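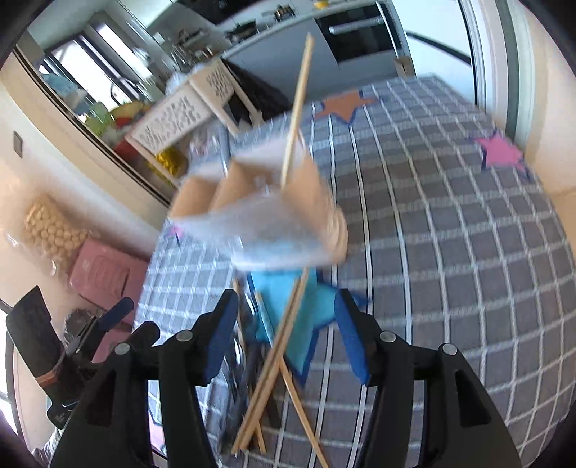 Chopsticks on the kitchen table, with the two hand grippers.

Posted 14 April 2019

I should say first that I don't like kits. Too many of them are a cardboard box with a nice lid and a promise of help from a forum that went quiet two years ago. So when Rosaire Fortin at Nolton asked whether I'd try the Riltirness pair at home for a month and write down what I thought, I said yes, on condition that I could be rude.

What you get is two grippers you hold in your hands. You do a job with them, they record it, and the recording is meant to teach a robot arm to do the same job later. The arm is a separate purchase. The kit is 620 pounds, the arm is a good deal more than 2000, and the leaflet manages to talk about both as if they came together. Read it twice before you order.

The gripper part I can't fault much. Two black fingers, blue pads on the inside, pins at the joints, and a squeeze that closes both sides evenly. I've used worse on things costing more. It is tiring, though. After a long evening in March my wrist ached enough that I did the washing up left-handed.

Then the claims. Likon, who sell it over here, say you can teach "any household task" in 100 goes. I picked chopsticks because they are thin, they roll, and they like to lie across each other, and because we keep ours in a tub that is always on the table anyway. Getting one out of a pile with two padded fingers is fiddly even with a human brain doing the steering. If you come in too flat you pinch the cloth as well. Too steep and you get one stick when you wanted the pair. I wouldn't expect a machine to pick that up from 100 tries and I'd like to see the page of workings behind the number. I've asked. I got a link to the same leaflet.

Our tablecloth has big stars on it, by the way, and the advice sheet wants a plain surface "for best results". Who has a plain kitchen? If it only works on a bare white desk then say so on the box.

The software is the weak bit. Uploading went through the Paquette service, free for the first 325 recordings and then by monthly payment, a detail I found in the settings and not in the shop. It dropped my second session halfway through and kept the half, which I then had to hunt down and delete. The labels are in an order I never worked out. There is no undo.

Rosaire, to be fair to him, answered every email and didn't argue about the undo.

Would I buy it? For a college or a small workshop that already owns an arm, maybe, if someone there enjoys sorting files. For a house, no. I'm sending mine back on Tuesday, and if Likon ever do send me their workings I'll put them up on this page.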